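Jurent Online Consultation Tool: Guide for Residents

Section 4. Sending a comment on a planning or council matter

We use cookies to remember your settings. Accept all | Manage

This section was put together by the Gisside residents' group. The district's own guide says the form takes a few moments. Allow longer than that.

Before you start, have the case number from the public notice. The search box claims to work by street name, but a search for Zurkham Road brought up 88 cases, most of them closed.
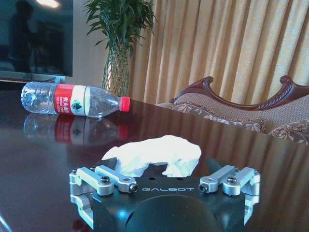

1. Open the Comments tab and enter the case number, with the slash.

2. Check the closing date against the printed notice. If the two differ, go by the earlier one, whatever the help page says about "live dates."

3. Choose Support, Object, or Neutral. The tool picks Neutral for you if you skip this, and we doubt that a Neutral comment gets much weight. 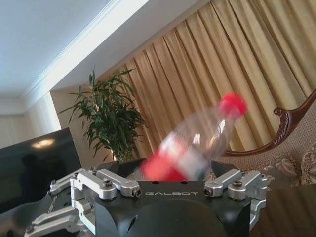 Reading time: 2 min | 300 words

4. Type your comment. The limit is supposed to be 667 characters. Line breaks seem to count twice, so write in one block.

CAUTION: The page signs you out without a warning. Write your comment somewhere else and paste it in.

5. Attach papers only if you must. File names with spaces are rejected, and the error message blames the file size.

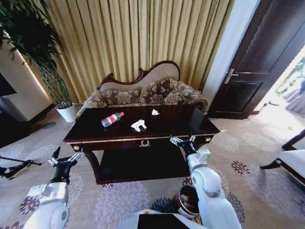
Can I change my comment after I send it?
Only by sending a second one under the same case number. The tool promises to link the two. Put "replaces earlier comment" in the first line anyway.

6. Press Submit once and wait for a reference starting with Su. A green check mark with no reference means very little. Two of our members had the check mark in April and their comments were missing from the published file.

NOTE: Comments are described as "considered in full." Ask for the officer's report if you want to see what was done with yours.
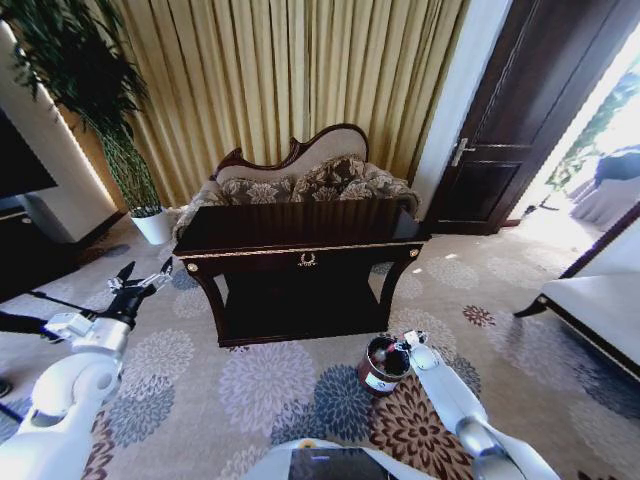
7. Save the confirmation page as a PDF. The email copy may not come, and the help desk will ask for it.

8. Look up the case again before the closing date. If your comment isn't listed, take a paper copy to the front desk and get it stamped.

Steps checked 7/20/21. The menu names may have changed.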